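**Visit to the Galport manipulation laboratory, March 10, 2018**

Our group was received at Galport for a tour of the software side of the garment handling project, which is run jointly with Misel.

The morning was given to planning. The planner, named Nirkeck, does not hold a full model of the cloth. It looks for edges and folds, ranks the places where a grip is likely to hold, and plans again after each move. It has been tested on 1,675 recorded grasps. Staff said that dark fabric remains the harder case for perception, as folds show little contrast.

After lunch we saw the control software at the table. The grip controller and the arm planner run as 2 separate processes, and a log viewer written at Abreu lets staff replay any attempt step by step. Members asked about faults in timing between the processes, and were shown 13 logged cases.
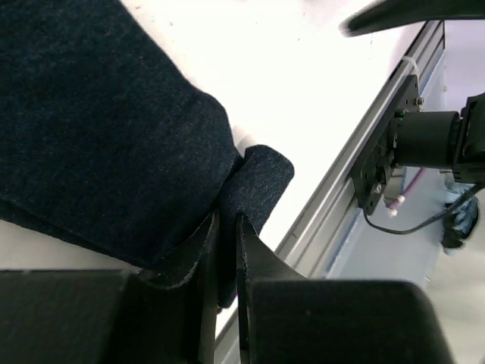 *Gripper holding a narrow flap of dark denim at the work table.*

The next release of the planner is due in June. A request for access to the log viewer has been sent to Abreu.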